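Chores, Slowly: A Gallery of Machines at Work

Text by Dewanti Subramaniam
Monday, October 7, 2024

Every spring somebody promises me a robot that will clear the table. I have been writing up home machines for Skiver long enough to have a drawer full of these promises, and I still clear my own table.

So in August I started asking people who build the things, and people who have tried to use them, one plain question: can it do a chore while you are in another room? I don't mean a chore in a launch video, sped up, with a song on it. I mean the Tuesday kind, with crumbs.

Picking up a drink bottle is where a lot of the demos start, and I understand why. It is light, it won't break, and it stands up by itself. Kartini Mandagi, who spent two years on gripping software at Jovden, told me a clear bottle is harder than it looks, as a camera sees the table straight through it. Fine. My nephew had it figured out before he could talk. 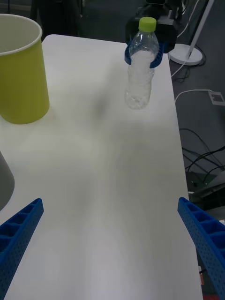 The trouble is what comes after the grab. Is there anything left in it? Does the cap come off first? Does it go in the recycling or back in the fridge? Fulvio Bellini runs a small lunch counter in Randport and was quoted 3,000 dollars a month to lease a two-armed bussing machine. He asked the salesman what it would do with a half-eaten sandwich. The salesman said that was on the roadmap.

Two arms are supposed to help, and I'll grant that they should. One holds, the other unscrews, or one passes to the other. I have two arms myself and would not give one up. But two arms also means two sets of cables, two things to set up, and a good-sized piece of furniture where the kitchen chair used to be.

Amirul Saragih, who manages the stockroom at Oei, is kinder about all this than I am. He had a machine on trial for 44 days, moving small goods from a table into bins. It handled 1,504 items in that time. One of his part-timers handles 900 in a good week, and she also answers the phone. He says he would take another trial if the price came down. I asked if he would leave it alone overnight and he laughed at me.

I will keep looking. If you have a machine at home that does a whole chore, start to finish, with no one standing by, write to me care of Skiver and I will come and watch it. I'll bring the dirty dishes.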